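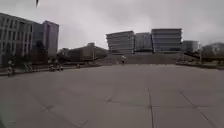
Sep 14, 2019

Workshop notebook, Travencombe story group. Entry by me, additions from Encarnación marked E.O.

Morning went entirely on the Cillier. Quick background for anyone reading this who missed the May session: the Cillier is the thing that lives under the mill leat at Urnham. In most tellings it's a woman down to the waist and nobody agrees about the rest. It calls people by the name of whoever they last argued with. If you answer, it keeps the name, and the person you argued with stops being able to hear you. Bleddyn Prothero had it from his aunt and wrote it down for the group, and we've been using his page as the base text.

The job is a story for the winter reading, 2000 words maximum, that can be read aloud by one person. Draft A was at 2000 on the nose and dragged. Read it through standing up, with a pencil, marking wherever I took a breath in the wrong place. Most of the bad breaths were in the opening, where the miller explains the leat to his nephew. The nephew asks questions only so that the miller can answer them. Cut the nephew. Cut the explanation of sluices. The opening that's left is the miller's wife going out to fetch the cat and hearing her sister.

After cuts, 474 words gone. Reads much faster. The trouble is that the sister's visit, which the cut part set up, now has no quarrel in it, so the call from the water means nothing to a listener who doesn't know the legend. Needs a quarrel in the first few lines. Tried these:

Quarrel over their mother's table. Too big, it wants to be its own story.

Quarrel over a borrowed coat that came back with the lining torn. Small, petty, believable. Lets the coat come back at the end, which I like, though I worry it's too neat.

No stated quarrel, only the sister leaving early without her supper. Bleddyn prefers this. He says a listener will supply the quarrel. I'm not convinced they will in a cold hall with people coughing.

Going with the coat for draft B. Will leave the early exit in as well, it costs one line.

On sources. Probert's pamphlet on Travencombe water stories has the Cillier in it but spells it differently in the contents list than in the text, and he moves it to a well. Bleddyn's aunt was definite that it was the leat and got quite short with him for asking. The well version has one good detail: the water goes still before it speaks. In the leat version the water never stops, so you can't tell when it's going to. I've kept the leat and the moving water. Anybody who wants to write the well version for their own piece should, there's room for both at the reading.

Question about what it looks like. Draft A had a full paragraph of description (hair like weed, long hands, the usual). Encarnación read it back to me in a flat voice and it was clear it should go. What works is the part where the miller's wife sees the cat sitting on the far bank, looking down at something and not frightened of it. Keep the cat. Never show the creature above the wrists.

E.O.: I would lose the wrists too. Try it with only the cat and the voice. Also "weed" is used in the first paragraph and again at the end and I can't tell if the second one is on purpose.

It wasn't on purpose. Changed the first to "cress."

Afternoon was the voice problem. When this is read aloud the reader has to do the sister speaking and the Cillier speaking as the sister, and they need to be the same and slightly off. We tried 3 ways of doing it.

First, same voice, slower. Sounds like a recording running down. People laughed.

Second, same voice and speed but the Cillier never uses the miller's wife's name. Good on paper. In the room it went by too fast and Bleddyn, who wasn't following on the page, missed it.

Third, same voice, but everything the Cillier says is something the sister has already said earlier in the story, word for word, in a different order. This was the one. It has nothing new to say, it can only use what it overheard. Encarnación did it cold from my scribbled sheet and we all went a bit quiet afterward. It also solves the ending, because the last line can be the thing the sister said about the coat.

What this means for the draft: the sister needs enough lines at the start to be worth stealing. Right now she has 2, both about the weather. She needs to talk more, which uses up part of what I cut. Fine. There's room.

Lines to try giving her (not in order):

"You might have told me."
"I'm not stopping, I only came for it."
"It was whole when you had it."
"Come and look, then, if you don't believe me."

The last one is the line for the water. It should be said indoors first, over the coat, holding it up to the lamp. Don't lean on it the first time.

Other bits so they don't get lost:

The name. Bleddyn says his aunt stressed the first half. I've been stressing the second half since spring. Reader's choice, but pick one and stay with it all the way through.

Mill wheel noise. Somebody suggested a sound effect between sections. I'd leave it out, the reader can just pause.

The pastor's scene in the middle is still there and I don't know what it does. He tells her not to go near the water and she goes. If she goes anyway without being told, nothing changes. Mark for cutting, but read it once with the new opening before deciding.

The legend says the person loses their hearing only for you. Draft A had the sister go fully deaf, which is wrong and also less sad. Fixed on the typed copy, not yet on the handwritten one. If you have the handwritten one, please change it at the foot of the last page.

Bleddyn has the Probert pamphlet until next time. Encarnación has the marked-up draft A. I have the scribbled sheet with the reordered lines and will type draft B from that, starting at the coat.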